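4.2 How players talk about support for fan-made content

Once the survey had closed, we were left with 3,914 usable responses, and we were touched by how much people had written in the open comment box at the end. Of these, 3,544 came from players who had installed at least one fan-made add-on for Ornix, the open-world farming game published by Stullmont, and the rest came from players who had only ever used the game as it shipped. We kept both groups in, because a player who has never touched an add-on can still have strong feelings about whether other people should be allowed to.
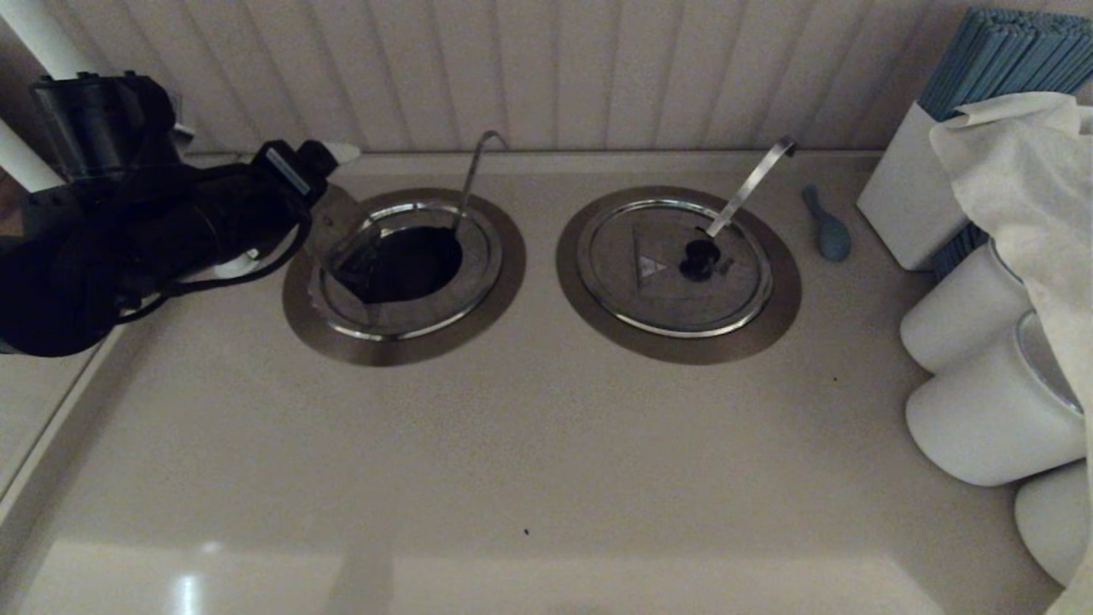
Map packs were by far the best loved of the add-ons, followed by new crops and then by what players call "room kits," the little bundles of furniture and surfaces used to decorate a farmhouse. Room kits deserve a word here, as their makers care a great deal about plain, everyday materials. Several told us they spend whole evenings on a single texture, and a surface like the speckled beige countertop in Figure 3, with the grooved wall panels behind it, is just the kind of quiet background they described trying to get right. Players noticed this work and were generous about it, even when they could not say exactly what made one kitchen feel more lived-in than another.

We then read a smaller set of 400 comments closely, sorting them by hand according to what each writer hoped the publisher would do next. Many asked for a clear, written policy – something they could read before putting a winter's worth of evenings into a project.

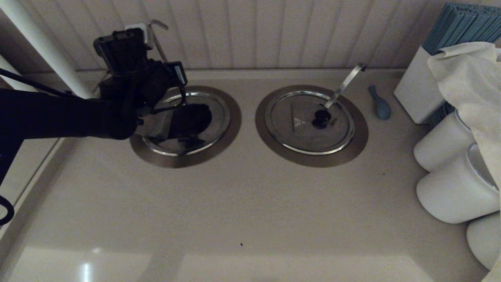

Figure 3. Countertop with two round inserts, in two views.

Others were less worried about policy and more about updates, which tend to break older add-ons and leave their makers scrambling. Fans of Duvari, a smaller game with a looser approach, often brought it up as a kinder model, although its community is only roughly 1,000 strong and we would be careful about leaning on the comparison too hard. Following the coding approach used in the Cherkaoui study, we marked a comment as "hopeful" only when the writer named a change they expected to see. Even under that fairly strict rule, the mood was friendlier than we had feared when we began – and a good deal friendlier among add-on makers than among the players who download their work. We return to this gap in Section 5.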